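December 14, 2025
Stollville bench, cloth controller, carrying on from the last entry

Started the day intending to tune two gains. Ended it having rewritten half the state machine, so a normal day.

Where we were: the wiping policy works in the simulator and sulks on the Franka. The complaint from Teodoro was that the arm "hesitates like someone choosing a sandwich" every time it comes down towards the table. I had blamed the impedance settings, mainly because I had set them and felt guilty.

First thing was to log properly. The old logger wrote joint states on one clock and policy outputs on another, and then lined them up afterwards with what the comment calls "a small correction". The small correction was a constant. It was right on the day it was measured, presumably. Ripped it out and stamped everything at the moment it arrives, on the one machine. Cayetano asked whether this would break his plots. It has broken his plots.

With honest timestamps the hesitation is easy to see. The policy sends a chunk of 30 actions, the arm plays them out, and the next chunk turns up late. In the gap the controller holds the last target, which is what I told it to do in the spring of some more innocent year. Then the new chunk starts from where the policy thought the arm was when it took its picture, the arm obligingly goes back to meet it, and we get the little dip and wobble. Nothing to do with impedance. I have put my gains back to where they were and apologised to them.

Tried three things, in the order I thought of them, which was the wrong order.

1. Shorter chunks. Better reaction, more gaps, so more wobble. It looked like shivering.

2. Asking for the next chunk before the current one has run out, and blending over the overlap. Much nicer. Blend is linear on position and slerp on orientation. There was a sign flip in the quaternion code that sent the wrist the long way round once, at low speed, with my hand on the stop. Fixed by checking the dot product before blending, as every textbook on earth suggests. Test added so I can be embarrassed automatically in future.

3. Skipping the stale part of the new chunk. Drop however many steps have passed since the observation was taken, then blend. This is what I should have done first. Together with (2) the dip has gone from the traces. I can still find a kink in the commanded velocity if I zoom in far enough, but I can find a kink in anything if I zoom in far enough. 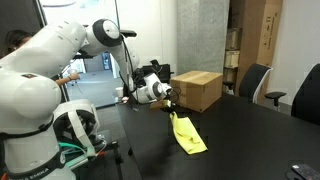 The cloth is a different kind of trouble. Our planner still believes in rigid things. It carries a collision box for whatever the gripper is holding, and for a hanging cloth that box is a polite fiction: too wide near the fingers, wrong at the bottom, and confidently wrong the moment any of it touches the table. With the box on, the planner refuses to go low enough for a wipe because it thinks we'd be pushing furniture through the floor. With the box off, it's quite happy to trail cloth over anything in its way.

Compromise for now: keep the box in free space, shrink it as we get near the table plane, and drop it altogether once contact is declared. There is a flag for this called cloth_mode. I dislike flags with "mode" in the name and have written three of them this month.

Contact detection then becomes the thing everything leans on, so the afternoon went there. The external force estimate drifts depending on the arm's pose, enough that a fixed threshold either fires in mid-air or waits until we're leaning on the table. Taking a baseline just before the descent and looking at the change from it works a good deal better. I re-zero at the top of every approach and throw away the first 200 milliseconds after the motion starts, when the estimate is mostly telling us about acceleration. Cayetano would like a learned contact classifier. Cayetano would like a learned kettle. We agreed to look at it after the simple version has failed in some way we can describe.

Perception notes. The Janlow segmenter is fine on the yellow cloth, as you'd hope, it being bright yellow on a black table. I don't trust this. We picked the easiest cloth in the world and then congratulated the network. Where it does go wrong is at the folds, when a twisted strip gets split into two instances and the tracker gives each piece its own identity and, for all I know, its own pension. Merging masks that share a long border cures most of it. The merge lives in the tracker node at present; it ought to be in the segmenter, but the segmenter repo has a build that only Teodoro can get through, and he was busy.

Episode 2617 is the one to keep for regression. It has the late chunk, the split mask and a false contact in one recording, which saves us making up a nasty test case. I have copied it to the Grurmont share under "bad_but_useful". Please don't tidy it. The last person to tidy that folder was me and we lost a week.

Small things, so they don't get lost:

- Replay tool now refuses to run if the URDF hash in the log differs from the loaded one. It used to print a warning in grey. On a black terminal.

- Gripper width was being published in metres by one node and read as millimetres by another. The result was a gripper that always reported itself shut. This explains the grasp success figures from the last demo, which I had thought were rather good.

- Config files are loaded in alphabetical order, so "zz_override.yaml" is load-bearing. Left alone, with a comment.

- Stop-and-hold on network loss has been tested by pulling the cable, on 7 goes, with the arm at walking-pace speeds or slower. Held each time. It needs doing again with the new blending code, which buffers further ahead than the old code did and could in principle carry on acting on plans from a dead policy server. I have capped the buffer by age for the moment.

Still open. The blend weights were picked by eye and want a proper sweep. The Aguiar simulator should get the same inference delay as the real server, sampled from today's logs, otherwise we'll keep training on a world where thinking takes no time. Teodoro has the delay histogram and says he'll do the sampling. I said I'd fix Cayetano's plots, and have opened the file, and closed it again.

Branch is chunk-overlap, not merged. Gains unchanged.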